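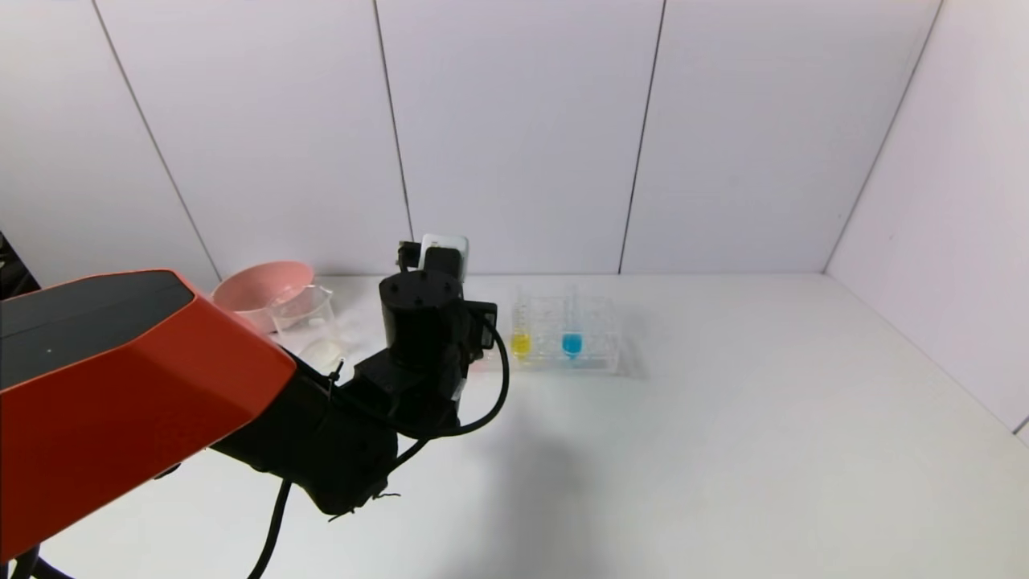

The white tabletop against the paneled walls.

Last updated: 2022-05-26

I bought the Florngate height-adjustable desk base in April and have used it most working days. It cost $329 without a top. Mine carries a white top I already owned, so this review covers the legs, the motor and the controls.

The base came in one box that weighs more than it looks. My neighbor Theophilus Quaye helped me get it up the stairs. Assembly took me 39 minutes with the hex key supplied. The instructions are drawings only, and step 6 shows the crossbar upside down. I had to take out four bolts and start that part again. The pilot holes in my old top did not match, so I drilled new ones.

Lifting is smooth. Going from sitting to standing height takes 14 seconds, slower than the Ullidance base I had at my last job, but also quieter. I can move it during a phone call and the other person does not notice. There are three memory buttons. They hold their settings after a power cut, and the Ullidance did not.

At full height there is some side-to-side wobble if I lean on it. Typing does not cause it. Front to back it is steady. I am fairly tall and use it near the top of its range, and a shorter person would probably see less of this.

The cable tray is the weak part. It is 18 inches long, thin, and held by two small clips that let go when I put a power strip in it. I replaced them with screws. The feet have levelers, and I needed them on my floor.

I wrote to the seller about the crossbar drawing. Shirley Penrose answered the next day and sent a corrected sheet.

I would buy the base again at this price. The tray I would leave in the box and get a separate one. The warranty is five years on the frame and two on the motor.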